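Bimano (workplace automation program)

Bimano is a two-armed robot program used at the Tristbridge returns and repacking center, a warehouse that handles household goods and packaged food sent back by stores. It was built by the engineering firm Snorradóttir and is run on site by Stomar, the company that operates the building. The center employs 188 people across all shifts.

Background

Before the program started, all returned goods at Tristbridge were sorted by hand. Workers opened mixed cartons, took out the contents, and placed each item in a bin, a basket or a tray for the next station. The work was light but repetitive, and sore wrists and shoulders were the most common complaint on the sorting line. Stomar also had trouble filling the night shift.

A first trial used single-arm machines. They handled boxed goods well enough but had trouble with open containers, which tended to slide when an item was put in. The two-armed layout was chosen so that one arm could steady a container while the other placed the item.

Training in simulation

New tasks are practiced in a computer model before they are tried on the floor. A task is set up with everyday items, and an operator guides both arms through it by remote control. The recorded runs are then used to train the software. The household set contains 67 practice layouts, and operators recorded 1,097 runs for it in its first year.

Most of the operators are former sorters. Vsevolod Dovhaniuk, who worked on the line before becoming lead operator, wrote the training guide that new operators follow. It covers how to approach a round object, when to stop a run, and how to label a failed one. 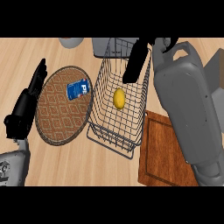

A simulated household layout with a can on a placemat, a lemon in a wire basket, and both arms in the workspace.

Effects on staff

No sorting jobs were cut in the first year, but 2 open positions on the night shift were not filled. Operators are paid at a higher grade than sorters. Some longtime employees did not want to move to screen work and stayed on the line, where they now handle broken, leaking or unlabeled goods. A staff survey in November found that people on the line lifted less but felt more pressed for time, as the items left to them were the difficult ones. Break times were changed as a result.

Related articles
Remote operation
Returns processing
Job grading in warehouses
Wrist strain

Comments (3)

linefourmarta: The part about breaks is right, but it took two meetings to get it.

Odell K.: Does the higher grade apply during training or only after you pass? The article should say.

packer_jo: Only after, at least when I did it.

Contact the editors | © December 2024 | Back to top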